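About Arska

Arska is a small workshop in Sturncombe that tests robot arms for people who are thinking of buying them, or who have bought them and are having second thoughts. We don't sell arms or take a cut from anyone who does. Most of our work comes from labs and light assembly firms who have been told that a machine is safe to work beside and would like somebody else to check.

We have read a lot of brochures. The word "collaborative" appears in nearly all of them and is rarely defined. Our view is that an arm is safe near a hand when it has been tried near a hand, slowly, by people who expect it to misbehave.
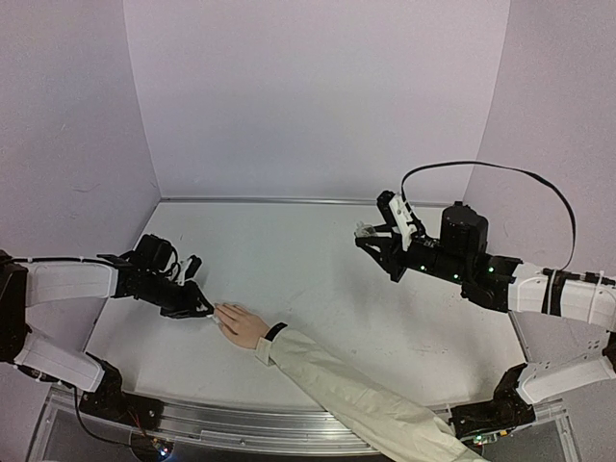
How we got like this

We used to be more trusting. In March 2024 we were running handover trials on a two-arm bench with control software called Vorna. The job was dull: a gripper and a person's hand meet at the table top, and a small part goes from one to the other. The stop signal was meant to halt both arms at once. On run 249 it halted the right arm and left the left one closing its jaws for a further 6 seconds.

The person on the bench had a sore finger and no worse. The log recorded a normal stop. That bothered us more than the finger did, as we had been signing off runs on the strength of that log.

It took us 30 working days to find the cause. A dropped message between the two controllers was being counted as received, so the software believed both arms had stopped and wrote that down. Our first report blamed a loose cable. It was wrong, and we have left it in the file with the correction stapled to the front.

What we do now

Each arm gets its own stop, wired separately, and we test them one at a time before any trial with a person. We measure grip force at the fingertips with a gauge and ignore the figure on the screen until the two agree.

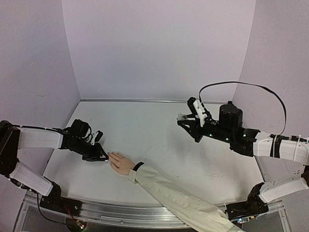 Hands come in flat and low, and the speed is held at a level that visitors tend to find boring. If a client wants it faster, they can have that in writing from their own insurer first.

We also count near misses, including the ones that turn out to be our own fault. Last year's list ran to 70 entries. A supplier once told us this made us look careless. We think a test house with an empty list has probably stopped looking.

Who we work with

Ogbonna, the instrument repair firm next door, lends us bench space and complains about the noise. Otherwise our clients are kept private unless they ask to be named, and few do. Reports go to whoever paid for them. We don't issue badges, stickers or certificates for the wall, and a good report from us covers only the machine we tested, with the software it had on the day.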